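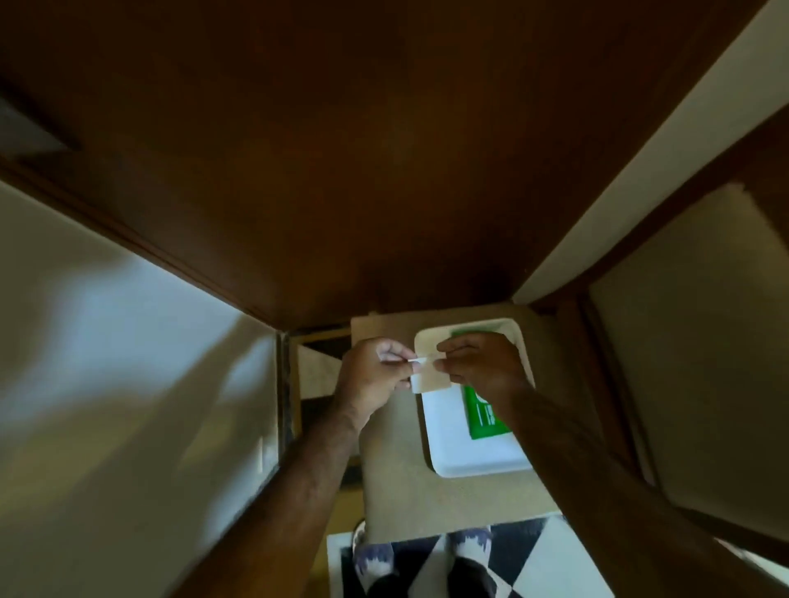 Peeling the backing off an adhesive patch, over the tray.

Who checks the checklist?
Jun 26, 2022

The Narell Code of Practice for Recorded Hand Tasks runs to 1384 numbered clauses, and I went to Starkgate expecting to hear it defended. The person I met there runs task recording for Horonance and sat on the group that drafted the code. They agreed to talk if I left their name out, and over a long morning they defended a good deal less of it than I'd guessed.

"Most of it is housekeeping," they said. "Where you sit, what goes in the tray, what you say to the person before they start. You could print the part people use on the back of an envelope."

Why write the rest, then?

"Buyers like a thick document."

The work the code governs is small and domestic. Somebody does a job with their hands, the job is recorded from head height, and the recording is used to teach a robot to do something like it. Opening packets, peeling backings, taking a wipe out and folding it. The code says objects go in a plain tray with a rim, both hands stay in view for the whole task, and the person is never to be told to slow down for the sake of the machine.

I asked about that last clause, which reads well and looks impossible to enforce.

"It is impossible to enforce. You put someone over a tray and tell them it's for a robot and they slow down on their own. I've done it myself. You start handling a sticking plaster as if it's going to explode. So the clause stops us asking for it, and that's all it does."

They would rather have a rule about repeats. Under the current text a task may be repeated until the supervisor is satisfied, and in their view that is how a dull recording becomes a false one. By the end people have rehearsed the fumbling out of it, and the fumbling was the useful part.

"A backing strip curls. It sticks to your thumb. If I throw away every take where that happened, I'm selling you a world where adhesive behaves."

Echeverri, the outfit that audits against the code, passed Horonance at both of its last 2 inspections. I asked what an inspection consists of. There was a pause, and then a fairly frank answer: the auditor reads the paperwork, samples some recordings and checks that the consent forms match. Nobody from Echeverri has yet sat in the room while a task was done.

"I've invited them. I think it should be a condition. You can't tell from a form whether a person felt they could stop."

My own doubt is more basic. A code written by the people who sell recordings, audited by a firm those same people pay, strikes me as a brochure with clause numbers. I put this in more or less those words.

"Fair. I'd still take it over what was there before, when each site made it up. At least now when someone wants to cut the break between tasks I can point at a page."

Does pointing at the page work?

"In May it did. It hasn't always."

We moved on to furniture. The code wants a work surface "at a comfortable height for the participant" and has nothing to say about what that surface should be. An earlier draft specified a bench of fixed height, and Horonance argued against it. In people's homes, they said, things get opened on chairs, on laps, on the arm of the couch, and a robot trained only at a bench will be a bench robot. I found this persuasive until it occurred to me that it's also a lot cheaper than buying benches. They laughed and didn't dispute it.

A chair seat is low, though, and leaning over one is hard on the back. The code allows it with a time limit, which the supervisor keeps, on paper, and signs.
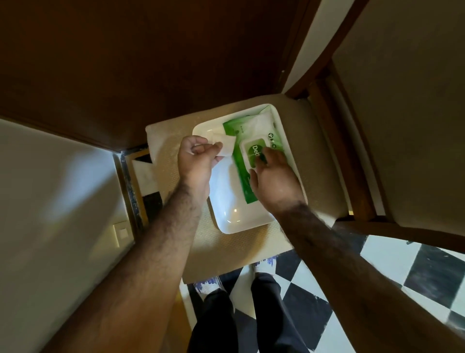
What the code leaves out

Branding, for a start. Household products come with labels, and the text takes no position on whether these should be covered, turned away or left alone. Horonance leaves them alone. "A plain white packet is a lie as well," the recording lead said, though they conceded that a manufacturer might see it differently.

Skin is another gap. There's a clause on gloves (don't wear them unless the task calls for it) and none on what repeated contact with wipes or adhesives does to the hands of someone at it all day. They had asked for 2 additions at the last revision, a limit on contact time and a right to refuse any product without giving a reason. The second went in. The first was sent away for further wording.

"I wouldn't call it a bad code," they said as I was packing up. "I'd call it a code nobody has tested by breaking it."

I asked whether I could see the recording supervisor's signed break sheets. They are confidential, under the code.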